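Search
Search this site
Go

About Us

Hi! I'm Ailsa Baird, and if you've found this page you probably either have a robot arm that's misbehaving or you're thinking of sending one to us at Merham. Either way, come on in. I started this little workshop with Torquil MacLeish after we'd both spent too many years fixing other people's cells in a hurry, usually at the end of a shift, usually with the wrong hex key. We wanted a place where you could set a cell up properly, leave it set up, and know what had been done to it last month.

So we do three kinds of work. We build small pick-and-place cells from the ground up, we look after them once they're running, and we repair them when something lets go. Torquil is the mechanical half (mounts, grippers, anything with a torque figure attached) and I do wiring, teaching and most of the talking, as you may have noticed.

How we set up a cell

People expect the programming to take the longest and it hardly ever does! Most of the first day goes on the mounting plate. We clean both faces, bolt the plate down in a cross pattern, put the arm on, and then run it slowly through its full reach before we teach a single point. If the plate is going to shift, I want it to shift then, when all we've lost is a bit of patience. Torquil marks every bolt head with a paint pen after the final pass, so at the next visit you can see in a second whether one has moved.

Cables come next. I leave a generous loop at each joint, run the arm out to both ends of every axis, and watch the cable the whole way. Then I do it again with the gripper fitted, which catches people out, as the gripper lead is always the one that snags.

After that we zero the joints and teach a home position well clear of everything, and two or three check points we can go back to later. I write those down on paper as well as saving them. Call me old-fashioned, but I've had a controller come back from a reset with nothing in it, and the paper copy in the drawer saved us an entire afternoon.

Looking after it

Our service book goes by cycles. A new cell gets a first look at 200 hours, mostly to see how things have bedded in, and after that we agree on a plan with you. A normal visit goes like this:

Stop button first, every one of them, pressed and reset with the arm live.
Bolts checked against the paint marks.
Cables felt by hand along the full length, power off.
Fingers wiped, closed, and held up to a light to see if they still meet square.
Home and check points run at slow speed.
Backup saved, and the book signed.

I'm fussy about marking out the work surface, too, and I'll happily bore you with it over coffee. A grid doesn't have to be fancy to be useful. Brown kraft paper and strips of blue tape will do very nicely, even with a few creases in the paper and a kink in the line nearest the front, as long as you treat it as a guide for where things go and leave the accuracy to the taught points. Bins can sit side by side in the back row with the gripper coming straight down into one of them, and all those clear squares toward the front give you somewhere to set parts out. I do like a bin with a white lining, especially for small mixed pieces, since red, orange and black all show up against it at a glance. 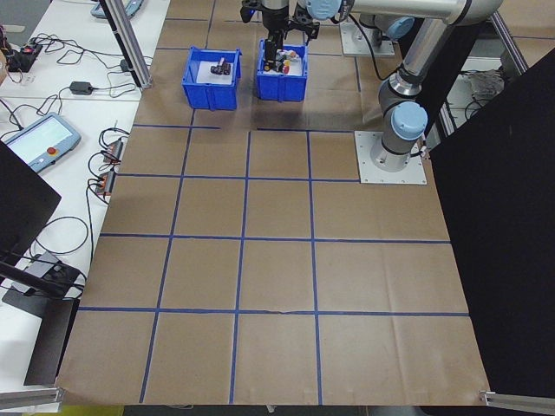

Repairs are their own thing, and we'd much rather you called early. A finger that closes a hair late or a joint that's started to hum is a quick job. The same joint three weeks on may not be! Tell us what the arm was doing, whether it was carrying anything, and what the pendant said, word for word if you can. Please don't clear the fault log before we get there. The record so far is job 216, a base that had been chased for months as a software fault. Torquil found a washer missing under the plate.

Where we are

The workshop is at Merham and we cover Meltton as well. Drop-offs are fine, just call ahead so one of us is there to help you lift. Bring the pendant and its cable with the arm, please.

Filed under: About the Workshop | Setup and Service

Get our service notes by email. Enter your address to sign up. You can unsubscribe at any time.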